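Section 4: Setting Out the First Block

The Dular sheet that comes in the box says any table will do. I doubt it. Most of the trouble people report with the Puldale building set starts with the table, so spend a few minutes on this section before you open the other bags.

1. Clear a flat, pale surface. Gray or off-white is best, as a blue piece is easy to find on it.

2. Wipe the surface and let it dry. The sheet recommends a special cleaner. A damp cloth has done the job every time I've tried it.

3. Take out one blue block and stand it on end, well away from the other pieces.

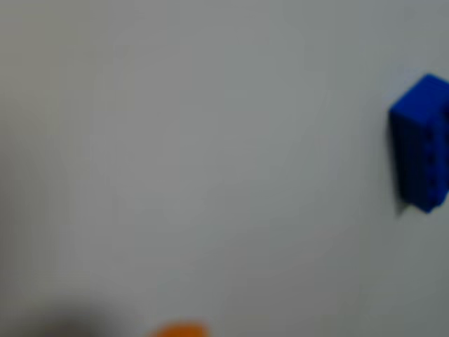 4. Leave it alone for 15 seconds. If it leans, try another spot before you blame the block. The sheet would have you shim the table legs — I have yet to see a table that needed it.

Note: The full set has 600 pieces. You do not need to sort them all first, whatever the sheet says. Sort the 42 pieces in bag A and stop there.

5. Turn the block slowly and look at each long side. Small rub marks are harmless. A crack is a reason to set the piece aside.

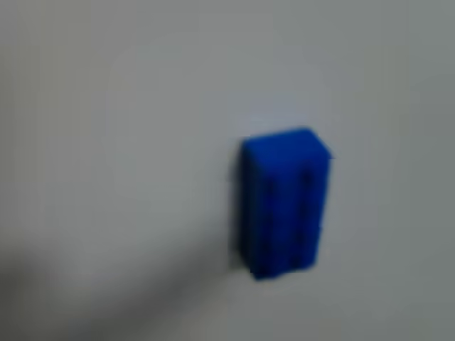

6. Pick a lamp position and keep it. Side light throws a shadow along one edge, and a shadow can pass for a gap when you check whether two pieces meet.

Caution: Small parts. Keep the bags away from children under 4.

Caution: Do not use Nirier wax or any other polish on the blocks. It is sold as making them grip better. I found no difference in grip, and it left a film that took an evening to get off.

7. When the block stands without leaning, put it back with bag A and go on to Section 5.

Revised Aug 7, 2021, by Tomás Mulligan. Replaces the earlier two-page version, which repeated the advice about shims.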